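Elcombe two-arm bed-making robot: setting up and looking after the machine
Frequently asked questions

On this page: Before first use | Setting up in a bedroom | Grippers and cables | Cleaning | Faults and repairs

Before first use

How much space does the robot need?
Leave a clear strip of floor along one side of the bed, wide enough for the base to turn. The base will not cross a rug edge thicker than 11 mm. Roll the rug back or choose the other side of the bed.

Do I have to charge it fully the first time?
Yes. Leave it on the dock overnight. The charge reading is not reliable until the battery has been full once.

Setting up in a bedroom

How do I teach it a new bed?
Park the robot beside the head of the bed, facing the headboard, and choose New Bed in the Flerier software. It will ask you to mark the mattress corners, the top of the side rail and the front of the headboard. Mark the headboard with the pillow taken off. If the headboard is padded, mark it where the padding stands out furthest.

Which pillow should I use for the test run?
Use one of your own, in the pillowcase you normally have on it. A new pillow straight from the packet is stiffer and gives a different grip reading. Plain and patterned cases both work.

Where should the grippers meet the pillow?
One near each end, towards the lower edge. The arms should come up from below and in front, with the elbows clear of the side rail. If either arm touches the rail during the test run, stop, raise the rail height in the bed settings by 10 mm and start again.
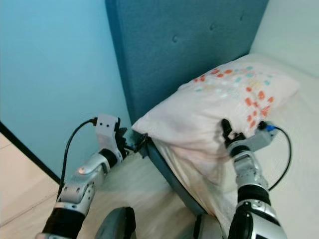
Run the test at slow speed until you have had three clean placements in a row. After that you can change to normal speed, which is also the setting used for the monthly check.

Does it matter if the pillow hangs over the side of the mattress?
A small overhang is fine. If more than a third of the pillow is over the edge, move it in by hand before you start.

Grippers and cables

How much slack should the gripper cables have?
Enough for the wrist to turn to both ends of its travel without the cable pulling straight. The loop should stand away from the arm. Do not tape it flat or tie it to the casing. Most cable failures we see at the Birau workshop are on machines where this has been done.

A cable has come out of its connector. Can I put it back myself?
Yes. Switch off at the base, wait for the arm lights to go out, then push the plug in until it clicks. Don't twist it. Run the wrist test afterwards.

How often do the finger pads need changing?
Every 1,000 grips, or sooner if they are shiny or split. The count is on the Service page. Change the pads on both grippers together and reset both counters.

What grip force should I set?
Start at the pillow preset. If the pillow slips, go up one step at a time. Feather pillows often need one step more than foam.

Cleaning

What can I clean the arms with?
A soft cloth, slightly damp, on the metal panels. Use a dry cloth on the black joint sections. No polish or spray, and nothing containing bleach. Pick lint out of the gripper jaws with the brush supplied.

Faults and repairs

What does error 149 mean?
One arm has met more resistance than it expected. Look for a fold of sheet caught in the jaws, then check the bed settings. If the error comes back with the arms clear of the bed, the wrist joint needs attention.

Can a wrist joint be replaced at home?
No. It has to be aligned on a jig after fitting. Book it in through Mahama Service or send the arm to Birau. Allow some 400 minutes of bench time, plus carriage. The shoulder bolts are 5 mm hex, and the arm must be supported while you undo them.

Will I lose my bed settings if an arm is changed?
The settings are stored in the base, so they stay. You will need to repeat the test run for each bed.

The workshop is closed for two weeks in July. Parts orders are still sent out during that time.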